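「お客様の声」はどこまで信じられるのか 外構工事会社Hirnanceに聞く

住宅まわりの工事を頼もうと会社のサイトを開くと、たいてい同じような言葉に出会う。丁寧でした、早かったです、またお願いします。悪い感想はひとつもない。Hirnanceは塀や門まわり、駐車場の舗装を手がける会社で、やはり「お客様の声」の頁を持っている。掲載数は93件。そのすべてが好意的だというので、正直なところ疑いながら事務所を訪ねた。応じてくれたのは同社の代表である。 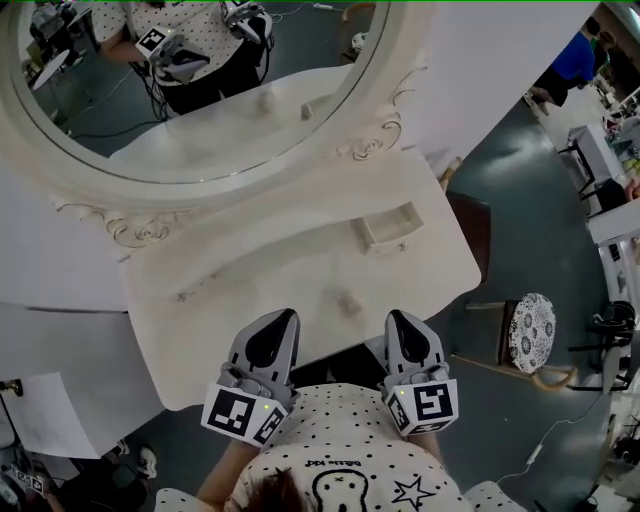
最終更新日：2026年2月22日

最初に、この93件は選んだものかと尋ねた。代表は少し間を置いて「選んでいます」と認めた。「完工後に葉書をお渡しして、これまでに戻ってきたのが357通です。そのうち、載せてよいという欄に丸があって、文章になっているものを使っています」

では残りには何が書いてあったのか。「白紙に近いものが多いです。『特になし』とか、名前だけとか。苦情もあります。門扉の建て付けが悪い、職人の車が道をふさいでいた、そういう内容ですね」。苦情を載せない理由を重ねて聞くと、「載せてよいに丸をつけて苦情を書く方は、まずいらっしゃらないので」という答えだった。筋は通っているようで、都合がよすぎる気もする。まず、というからには少しはあるはずだ。そこを突くと「ありました。載せませんでした」と返ってきた。

サイトには「満足度96％」という数字も大きく出ている。これも元をたどると、葉書の五段階評価で上の三つに丸をつけた人の割合だった。三番目は「ふつう」である。ふつうを満足に数えるのはどうなのか。「業界ではそういう数え方をする会社もあります」と代表は言うが、ほかの会社がやっていることは、読む側には何の説明にもならない。せめて数え方を数字の横に書いてはどうかと言うと、「検討します」とのことだった。次に更新されたときに確かめたい。

感想を書いてもらう際の謝礼についても聞いた。以前は葉書を返してくれた人に3000円分の商品券を送っていたが、昨年の11月にやめたという。「やめたら戻りが目に見えて減りました。文章も短くなった。つまり、そういうことだったんでしょうね」。この日いちばん率直な言葉だったと思う。ただし、サイトに並んでいる声の大半は商品券の時代に書かれたもので、そのことは頁のどこにも断りがない。
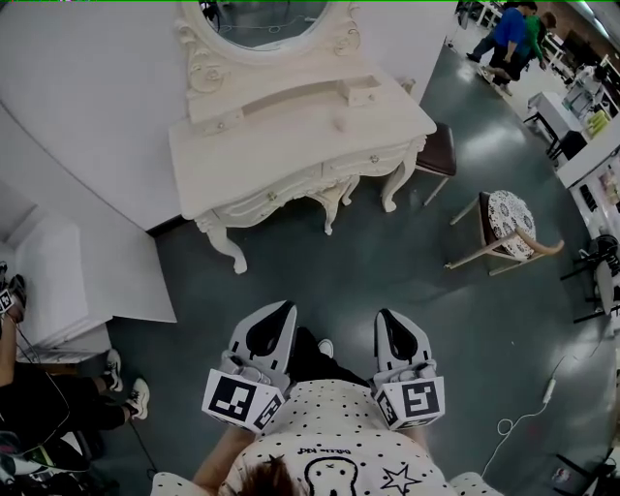 話を工事そのものに移すと、代表の口は軽くなった。主に扱っているのはUvardという舗装材で、目地から水が抜けるため雨のあとに水たまりができにくい、と説明する。本当に詰まらないのか。「落ち葉の多いお宅では詰まります。年に一度は洗っていただかないと」。その手入れの話は、カタログでは最後の頁に小さく載っているだけだ。見積もりの席では必ず口頭で伝えているそうだが、口頭で伝えたことほど、後から言った言わないになりやすい。

下請けの使い方も気になっていた。サイトには「自社一貫施工」とあるが、基礎の工事は同業のHarawiraに出すことが多いという。「段取りと検査はうちがやるので、一貫と言っています」。私ならその言葉は使わない。代表にもそう伝えると、「妻にも同じことを言われました」と苦笑した。もっとも、Harawiraの仕事を悪く言う声は葉書の束の中にも見当たらなかった。束をそのまま机に出して、好きに読んでくれと言ったのは代表のほうである。そこは公平に書いておく。

読んでみると、掲載されていない葉書のほうが役に立つ。「境界の杭の位置で隣家ともめたが、立ち会いに来てくれた」「追加の費用が出るなら先に電話がほしかった」。頼む側が知りたいのはこういう話で、「スタッフの皆様の笑顔に感謝」ではない。

これから載せ方を変えるつもりはあるか。代表によれば、口コミを外部で集めるRomonという仕組みへの登録を考えているそうだ。自社で選べなくなるのが怖くないかと聞くと、「怖いです。でも、選んでいるのかと聞かれるのも、けっこう疲れるんですよ」。登録の時期はまだ決まっていない。利用料の見積もりを待っているところだという。

帰り際、これから工事を頼む人は何を見ればいいかと尋ねた。代表は「五年たった現場を見せてくれと言ってください」と答えた。Hirnanceでも頼めば見せてもらえるのか。「持ち主の方の許可が取れれば」。何件くらい許可が取れそうかまでは、この日は聞けなかった。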